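FOR IMMEDIATE RELEASE
June 26, 2026

Skastard Cricket names squad for Beaudoin series

Two uncapped bowlers in. Opening batter out with a hamstring strain. Skastard Cricket today confirmed its squad for the three-match series against Salell, all games at the Beaudoin Ground.

The uncapped pair, a left-arm spinner and a right-arm quick, both come up from the Brondemero academy side. Both played the full spring league there. Selectors wanted a second spin option after last season's dry pitches at Beaudoin and the academy coaches put the left-armer's name forward early.

The wicketkeeper returns from a broken finger, subject to a fitness test the morning before the first match. If he doesnt pass, the reserve keeper stays with the group and no further call-up is planned. Captain and vice captain unchanged.

The regular opener misses all 3 matches. Scans showed a grade 2 strain. He is targeting the November tour and will do his rehab work at Brondemero with the academy physio.

Salell arrive as holders, having won the last series on the final afternoon, when Skastard were bowled out chasing 529 across the fourth innings. Same ground, new pitch square.

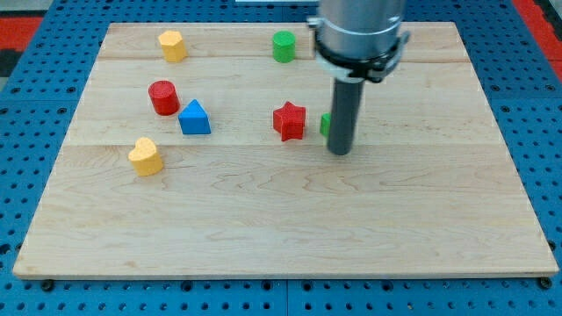 Tickets and gates

Capacity is capped at 1000 per day while the east bank is reseeded. Members enter by the pavilion gate, everyone else by the river gate. Under-12s free with a paying adult. No ticket sales at at the ground on the opening day, online only. Bags will be checked.

Media

Accreditation requests to the Skastard Cricket press desk. Requests from last season do not carry over, please apply again. Nets open to photographers the day before each match, morning session only. Squad list with shirt numbers to follow by email.

ENDS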